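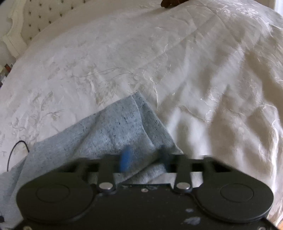

A Day Among the Laundry Robots at Falitz

I have wanted to see inside the Falitz building in Pruvbridge ever since they took over the old mattress warehouse by the canal, so when the open day came up in November 2019 I put my name down the same evening and talked my sister into driving. She thought we would be seeing robots dance. I told her I was hoping for something better, which was a machine that could put my ironing away! (She has seen my ironing, and she wished the machine luck.)

We got there with the doors barely open and there was already a line for coffee. The welcome talk was given by Adesuwa Usman, who leads the household group, and I liked her right away, because the first thing she told us was that the work had been harder than she expected when she took the job in April. Her group wants to know which everyday chores a machine could really take off your hands, and she had a list of 9 of them up on the wall. Wiping a counter was marked as going well. Emptying a dishwasher was going fairly well, so long as the dishes are the ones the machine has met before. Folding clothes, changing a bed and finding the other sock were all down at the bottom, with a little gray cloud drawn next to each.

I would have guessed the other way round. A plate can break, after all, and a sweatshirt can't. But Adesuwa explained that a plate is the same shape every time you pick it up, and clothing never is. She dropped a dish towel on the table, picked it up, dropped it again, and asked us whether it was the same shape. Of course it wasn't, and you could hear the whole room go "ohh."

From there we went through to the part I had come for, where you could try a gripper for yourself. It's a pair of fingers on a body that you hold and work by hand, and the idea is that people do the chore with it first, over and over, and the machine learns from what they did. I had pictured something delicate, like tweezers, and it's a good deal chunkier than that. The fingers come together nicely, but you can't feel the cloth through them,
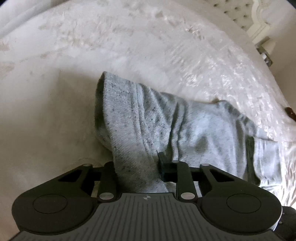 and I had never understood how much of folding I do by feel. You pinch up one layer at home without thinking. With the gripper I kept getting two, or a whole bunch of ribbing and half the sleeve behind it, and then I would let go and start over. A retired tailor in our group did much better than the rest of us. He came in low, nudged the fabric up into a little ridge and closed on the ridge, and the young man looking after the table asked him to please do it again slowly.

After that came the Jendano, which is the arm they are building to do all this without a person on the end of it. We stood behind a yellow line and watched it with a pile of hand towels. It did 8 while we were there, and I will say they were lovely folds, very square. It also took its time, and between towels it would pause with its fingers open as if it had forgotten what it came into the room for (I know the feeling). On its best run so far it has folded 80 towels without help. Then somebody asked about a fitted sheet, and Adesuwa laughed and said to ask her again when she has gray hair.

Lunch was in the Ciobanu room upstairs, named after the family who ran the mattress works, and I recommend the lentil soup if they have it again. 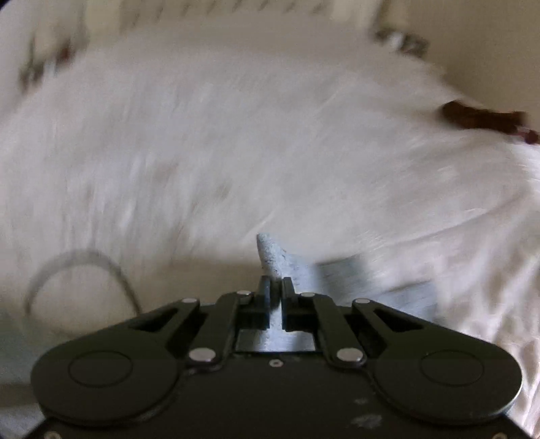 Picking a thing up and folding it are two separate jobs, and I think that was the most useful idea I brought home. The afternoon talk was all about it. Getting hold of cloth is coming along, and I can well believe it: once you have the knack, those two black fingers will hold a piece of speckled gray-blue stuff firmly enough, with a pointed bit standing up above the tips. But then you need to know whether that point is a corner, or a cuff, or just a crumple somewhere in the middle, and a person finds out by giving it a shake and having a look. The group has gathered 2,000 folds done by hand, in all sorts of untidy conditions, and Adesuwa reckons they will want a great many more before the machine is any good at telling.

So, can it do my laundry? No, not yet, and not soon I think, although I'd happily let it loose on the towels. Wiping down and carrying seem much closer. I asked about shop work too, as my sister runs a small clothing store, and was told that hanging shirts on a rail is easier than folding them, but that buttons are "a whole other department." My sister was pleased to hear her job is safe for now. She was less pleased about the parking, so if you go next year, use the lot behind the library and walk over the footbridge. Wear flat shoes too, as there's a lot of standing about, and bring a sweater for the workshop end.

Related posts
A morning at the Pruvbridge bread factory
What we saw at the county tool fair
Trying out window-cleaning machines
My sister's store gets a new till

Contact | Copyright, all rights reserved | Back to top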